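Notebook, simulation bench — May, open day

Start 8:40. Leonardo was already in the lab when I came, and both workstations were on. The open day begins at 10:00 and the visitors come in groups, first the school from Lirnport, then the people from Sendulbridge, then whoever walks in from the street. I write this entry in pieces during the day, so the order is the order in which I had time.

What we agreed yesterday with Corrado: the left screen shows the whole room from the side, the right screen shows the wrist view. The visitor may use the gamepad on the left workstation only. The right one is for Rosalba, who explains. Reset is F5. Please do not use the reset button in the menu, it loads the old room and then the arm begins with its elbow inside the table.

9:15. First full test. The scene loads in 3 seconds after the second start, but the first start of the day is much slower, so I left it open and locked the screen. Yaw asked if we can run with the shadows on high quality. We tried. The picture is nicer, but the gamepad becomes late, you push the stick and the arm thinks before it moves. For a person who tries it for the first time this is worse than poor shadows. We went back to medium.

9:40. Corrado printed the sheet with the gamepad buttons and it has an error, open and close are exchanged. Corrected by hand with a pen on all copies. The file must be corrected also, I did not do it yet.

10:05. First group. Rosalba begins with the question "where is the camera?" and lets them guess. I find this a good beginning and would keep it next year. Most of the children said it is on the ceiling. After they move the wrist one time, they understand.

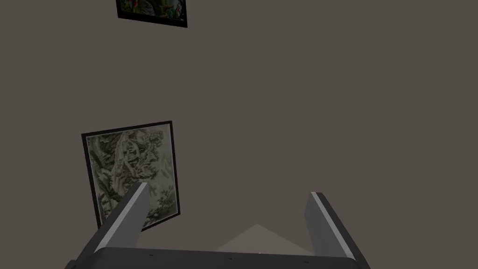
The wrist view was more difficult to explain than I expected. On the side screen everybody can see a table and an arm, and they know what is up and what is down. On the wrist screen they lose the direction very quickly. One girl had pushed the stick until the arm looked far over the table, and she said that the program is broken. It was not broken, she was only looking at the wall, with the two fingers open in a V and nothing between them to take. Shabani told her to use the pictures as a landmark: if the mountain landscape is on the left and the small colorful one is higher up, then you are pointing at the wall and must come back. She came back without help. Before today I considered the wall pictures as decoration and I wanted to remove them to save texture memory. Now I would leave them. A completely plain wall gives to the operator no information about how the wrist is turned.

10:50. Between groups. Small list of what the visitors asked, so that we can prepare better answers:

- Is it a video of a real robot? (No, and Rosalba now says this at the start.)
- Why do you not use the real one? Leonardo answered that in simulation we can fail 800 times before lunch and pay nothing. They liked it, but I ask him to say also that the real one is needed at the end.
- Does the robot know what is in the paintings? No. For our controller they are only pixels.
- Can it get tired? I said no, but the motors of a real arm get warm, and we must wait.

11:30. The group from Sendulbridge, adults, mostly from the packaging company Pagano. They had more technical questions. One man wanted to know how we decide the friction of the fingers. I explained that we measured it on the real fingers with an inclined plate and then put the value in the model, and that it is still too optimistic for smooth objects. He told me they have the same problem with their film. We spoke so long that Yaw had to take the next group alone. Sorry, Yaw.

12:20. Crash of the left workstation. The log says the contact buffer was full. It happened when a visitor pressed the gripper on the table with the full force and held it there. I raised the buffer and limited the downward speed. After this change no other crash until closing, but it is only one afternoon, so I do not call it solved.

14:00. Changed the task for the afternoon. In the morning the visitor had to pick the block and put it in the tray, and many did not finish in the time. Now it is enough to touch the block with one finger, and who wants can continue. The queue moves faster and people leave more content.

15:30. Corrado counted at the door 268 visitors. Last year, in the old building in Brirnstead, it was more than 345, but there we had the whole floor and the coffee was free.

16:45. Closed. The logs of the day are copied on the shared disk, in the folder of the open day. There are no names in them, only the stick positions and the joint angles. Shabani wants to look how long each person needed for the first correct movement with only the wrist view. I think it can be a useful small study, but the data are not clean, because Rosalba was speaking to some of them and not to others.

To do:

Correct the button sheet (me).
Remove the reset entry from the menu, or make it load the right room (Leonardo).
Try a small arrow in the corner of the wrist view that shows where is down. Yaw has a draft from the winter.
Keep the wall pictures in the default room.
Give back the second gamepad, the left stick of it drifts and must be marked with tape before somebody uses it for recording.

Last updated: May, 17:20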